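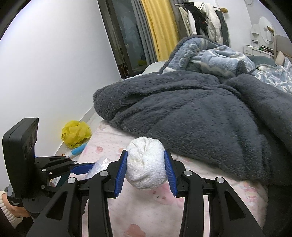

The Lellum in dark gray on the right half of the bed, with my old light blue fleece bunched up behind it.

I've wanted to write about this blanket since February, when I bought it, but I had a feeling that a fleece blanket needs a few months and a good number of washes before anybody's opinion of it is worth reading. Everything fleece is lovely in the store! You stick your hand in the folded edge, you go "ooh," you take it home, and then by the second month it's either bald or it's covered in little hard balls and you're using it to line the trunk of the car. So I waited. It has now been through the machine 9 times (I kept a tally on the inside of the closet door, I'm a bit like that with laundry) and I think I can tell you what you'd be getting.

The blanket is the Lellum throw from Kustwood, in the big size, dark gray. Kustwood calls the color Wan, which made me laugh, because wan to me is the color of somebody who skipped breakfast and this is a proper deep gray, nearly charcoal in the evening with just the lamp on. There was a lighter shade on the website too but it was sold out and I'm glad, I'd have had tea on it within the hour.

First, the feel. It isn't the flat, slippery kind of fleece. The surface has a raised dotted texture all over, so when you run your palm across it there's something there, a soft bumpy grip. I like that much more than I thought I would. A smooth fleece slides off me around three in the morning, every night, without fail, and I wake up with cold shoulders and have to fish around on the floor. This one stays put. It sort of catches on itself and on whatever's under it, and if you push it into a heap it stays in a heap, which you can see for yourself at the top of the page. Whether that's good or bad depends on how you feel about a made bed. I'm relaxed about it. My mother isn't, and when she visits she folds it in thirds over the end of the mattress and it looks very respectable.

Now the weight. The label says 400 grams per square meter, and I don't have a scale that could argue with that, but it's clearly a good deal heavier than my old blue one. It's not a weighted blanket, please don't buy it for that. It's more like the weight of a decent winter coat thrown over your legs. I sleep by a balcony door, with a lot of glass, and in cold months the air slides off it straight toward the bed. The curtains help some (a yellow one and a gray one, and no, they don't match, they were bought years apart and I've grown fond of them together). With the comforter on its own I was cold last winter. With the comforter plus the Lellum I was warm, and one night I was so warm I kicked the comforter off and kept the Lellum, and that's when I started to like it properly.

In spring I used it alone and it was just right until it wasn't, if that makes sense. There's a point where the nights get mild and polyester starts feeling like polyester. You get that clammy patch behind the knees. If you run hot, I'd say this is a cold-weather blanket and you should put it away when you put away your boots.

Size. I bought the one that's 198 cm on the long side, and I'd tell anybody over the height of a middle schooler to do the same. The smaller one is a couch blanket. You know those couch blankets where you have to choose between your feet and your neck? The big one covers me from toes to chin with some left over to tuck in, and I can pull it up double when I'm reading. The downside is bulk. Folded, it takes up a whole shelf. I tried it on the clothes rail for a while, draped over the end next to my jackets, and the rail started to lean in a way I didn't care for, so now it lives on the bed all the time and I just shove it over when I need the space for sorting laundry or whatever else I've dumped there.

The shedding!! I have to be fair about the shedding. For the first couple of washes it let go of dark fluff like a dog in May. My mistake was putting it in with lights the first time because I was in a hurry. Everything came out with gray specks, the towels were the worst, and I picked bits off my white socks for weeks. Anything terry grabs on to it and will not give it back. I still find a few dark specks on the socks now and then and I always blame the blanket, though it could just as well be the rug. From the third wash on it calmed down a lot, and the last few times the lint filter had hardly anything dark in it. So: wash it alone, twice, before you let it near anything pale. Cold water, gentle cycle, no fabric softener (softener makes fleece feel coated, I don't know how else to put it, like a waxed dog). I dry mine over the balcony railing when the weather's good and over two chairs when it isn't. It dries faster than you'd expect for the thickness.

Pilling, which is what I really worried about: there's a bit, in the middle, where I sit on it to put my shoes on. You have to look for it. The dots hide it very well, I suspect on purpose, and from standing height I can't find it at all. The old blue one pilled all over in its first winter. The blue one is from somewhere I can't remember, a light blue with white cartoon shapes printed on it, and it's thin as anything by now, and I'm never throwing it out so don't suggest it. It goes well with my pink sheet with the dots and the cartoons. I know. I'm a grown woman with a job and I like cheerful bedding. I did think the dark gray would look too serious with all that, like a businessman at a birthday party, and it kind of does, but it also calms the whole bed down and I've stopped noticing.

The stitching is the one thing I'd mark down. The edge is finished with a plain overlock in the same gray and on one corner the thread came loose after the fourth or fifth wash. Not a disaster, a loop of thread stuck out and I caught my toe in it and that was that, a little gap in the hem as long as my thumb. I sewed it up in front of the TV. I wrote to Kustwood about it and got a polite reply from customer service offering me a small discount on my next order, which was nice enough, though I'd have preferred a bound edge in the first place. The older Flisten throw my sister has does have a bound edge and hers looks like new, but hers is also thinner and it slides around like crazy, so you pick your trouble.

Static: yes. In dry weather it crackles when you pull it off the bed, and if you've got long hair you'll look like a dandelion. It also picks up hair, crumbs, and those tiny scraps of plastic that come off packaging, and because it's dark you see every single one. A lint roller works okay but the dots mean you have to go over each bit from both directions. A damp hand works better and costs nothing. If you have a white cat I'd think very hard.

Smell, since somebody always asks me about smell: there was a faint factory smell out of the bag, gone after the first wash.

Would I buy it again? I would, yes. I've been eyeing one for my parents' guest room, where the heating is more of a rumor. For a dorm room or a rental with bad windows I'd say go for it without thinking too much. For the living room, where people see it, maybe get something with a nicer edge. And if you're after a blanket for summer or you can't stand the look of a messy bed, skip it, because it will not lie flat unless you make it, and it takes real tugging to get the corners straight.

What I liked: stays where you put it, properly warm next to a cold window, long enough to tuck under my feet, hides its own pilling.

What I didn't: sheds on everything at first, weak hem, static, takes up a whole shelf.

I'm giving it four stars. It would've been four and a half with a better hem.

Small update: a reader asked if the dots flatten out where you lie on them. Mine have flattened slightly at the end where my feet go, and a good shake after washing brings most of it back. She also asked about tumble drying. I've never dared, the care label has the crossed-out symbol on it and for once I'm doing as I'm told. If you've tried it on low and lived to tell, write to me, I'd love to know.

Uliana Panasiuk

Recent reviews

Flisten throw, borrowed from my sister for a month
The clothes rail that leans (and how I stopped it)
Curtains for a balcony door: one good, one okay
Mesh bath poufs, cheap and less cheap
Terry socks that survive the hot cycle

Contact | About this blog | © Uliana Panasiuk | Back to top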